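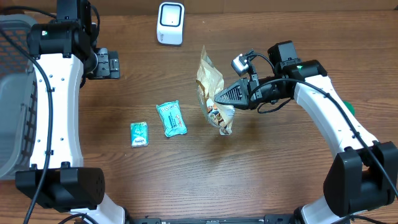

Handout 4: Looking After a Small Trail Machine

Welcome back, everyone! Last time we went through the controls, and I let us run over because the questions were so good. Today is the part most owners put off — oil, air filter and chain — and I'd like you to leave feeling that you could do all three at home on a Saturday-style lazy morning with the radio on.

Start with the oil. Warm the engine for a few minutes, shut it off, and park on level ground before you pull the drain plug. On the Ernel machines we use at the Clatport shop, the first change comes early, at 100 miles, and after that every 600.
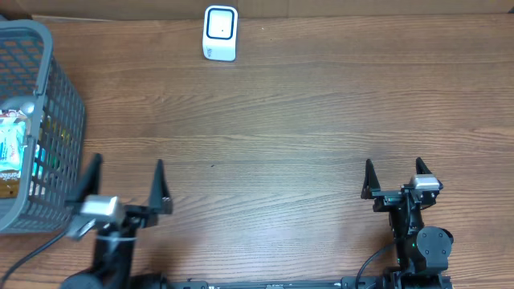 While the oil drains, check the plug washer and wipe the threads, and please don't lean on the wrench when it goes back in (I have fixed more stripped plugs than I care to remember).

The air filter comes next. Foam filters get washed in warm soapy water, squeezed gently, dried all the way and then lightly oiled.
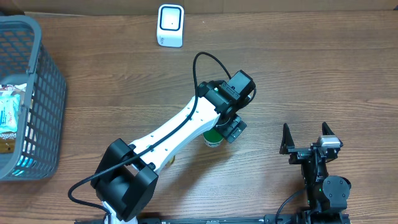
How often should I clean the filter?
After every dusty ride, and about every 40 hours of running if you mostly stick to damp trails or snow.

Last comes the chain. Brush it clean, lube the inside run, and turn the wheel slowly by hand so the lube works its way in.

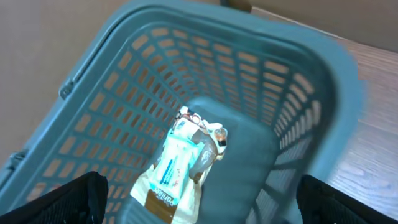 Chain parts are small and they love to roll under the bench, so sort out your work space before you take anything off. A plastic basket with slots in the sides and a solid floor is handy for clean rags and bottles, but clips and master links should go in a lidded tin.

For next time, read the Areck chapter on brakes and bring your gloves.

Samah Zaki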